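Things on the Shared Table: Where Should They Go?
Project report, Everyday Design course
Author: Fotini Antoniadis
Supervisor: Fotini Alexiou

1. Introduction

My project is about small things which people put on a shared table and how such a table can be made tidy again. I chose the table in the common study room of Brendstead, the student house where I live. People study at this table and they also eat at it, so there is always a mix of school things and food. Erasers, pens, fruit, bottles of water and bowls all come to the same place.

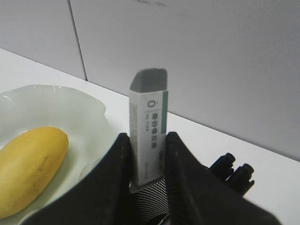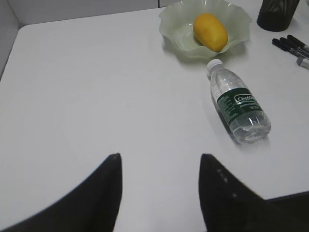
My first question was simple: which things have a home and which do not? With the word "home" I mean a place where most people in the house would put the thing without asking. A pen has a home in the pen cup. A bowl has a home in the kitchen cupboard, but a bowl with fruit in it is a different case, and I will come back to it in section 4.

2. How I worked

I made my notes in October and November, always in the evening before the room was closed. On every visit I wrote down each object on the table and its nearest neighbor. I did not write down large things such as laptops and bags, which their owners take with them. In total I made 29 visits and my notebook has 1,028 lines, one line for each object on each visit. Many objects appear again and again. When I removed the repeats, I had 169 different objects.

I then gave every object one of four labels: writing, food and drink, dishes, other. In the first version of my plan there were seven labels, with separate ones for paper and for cables, but I could not use them in the same way two times. My supervisor advised me to make the list shorter. It was good advice, although I had to start the sorting again from the first page.

3. The small school things

Erasers were the most difficult group. A block eraser in a paper sleeve is easy to see when it stands up, but people lay it flat near a book and then the book goes on top of it. Also it can stay in one place for weeks. Pens move every day, while an eraser stays where the last person used it. I found the same one under the window three visits in a row.

For this group I tried a shallow tray made from the lid of a Costoter storage box. The lid is 320 mm long and has a low edge, so a hand can pick up small things from it without turning it over. I put it at the short end of the table. In the first week people put keys in it. After I wrote WRITING on a piece of tape, the keys went away, but one spoon came.

4. Food, fruit and bottles

Fruit in a bowl is the case I discussed most with my supervisor. If one mango lies in a glass bowl, is this a tidy thing or an untidy thing? I asked my neighbors in the house and their answers were divided. Some of them said that the bowl should stay – it looks nice and it invites you to eat fruit. Others said that food must go to the kitchen at night. I decided that the bowl with fruit may stay, and an empty bowl goes back to the cupboard. A bowl with a wavy edge takes more space than a plain one, and I would not put it near the corner of the table.

A bottle of water was often lying on its side. A lying bottle can roll, and it also takes a longer piece of the table than a standing one. My rule is to stand it up and put it at the back, away from paper. At first I wanted to collect all bottles in one box. I tested this for two evenings and stopped, as people could no longer tell which bottle was theirs.

5. The order of tidying

I also compared two ways of cleaning the table. In the first way I started from the left and took every object as it came. In the second way I took one label at a time: dishes, then food and drink, then writing, then other. The second way needed more steps around the table, but I carried less in my hands and I made fewer trips to the kitchen. With the first way I once put a wet cup on top of my own notebook, and two pages are hard to read now.

6. What is not finished

The label "other" is still too big. It has hair ties, batteries, a bicycle light and receipts in it, and these things do not belong together. I would also like to try the tray in the study room of the Andasov building, where the tables are smaller and eating is not allowed. The tray stays at Brendstead until July, and I will check it again before the house becomes empty for the summer.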